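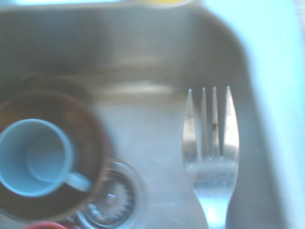
Kitchen notes for February

The shared kitchen at Prondar is now used by 39 people, and most of the messages we receive are about the sink. So this month I write about washing up, mostly about forks and cups.

A fork looks clean before it is clean. Food stays between the tines, and a sponge pushed over the top doesn't reach it. Please turn the fork and wash from the neck up, then look at it once against the light. Cups go first, while the water is fresh, then cutlery, and bowls last. If a bowl has oats or rice in it, fill it with water and come back in ten minutes — but please do come back.

The sponge has its place on the divider between the two basins. When it lies at the bottom, it stays full of dirty water and starts to smell after a few days.
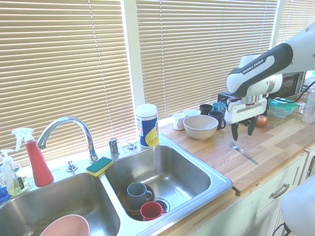

Kala wrote to us that one basin should be kept free at all times, so a person who only wants to fill a kettle doesn't need to move the bowls of other people. I think it is a fair wish. We will try it until the end of the month, with the right basin for dishes and the left one for water.

The second subject is the wooden surfaces. They were oiled in January and the oil cost us 80 dollars, so I would like it to last. Put clean cutlery down only when it is dry. Water under a fork leaves a gray mark in the wood, and to remove it we must sand and oil again.
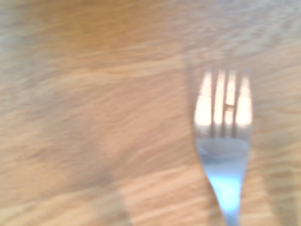 Adeleke asks if we could buy a rack for cutlery instead of reminding everyone to dry it, and adds that the towels are always wet by noon anyway. A rack from Kundik would take 4 cups and the cutlery beside them. I will measure the space next to the sink and write the answer in the March notes.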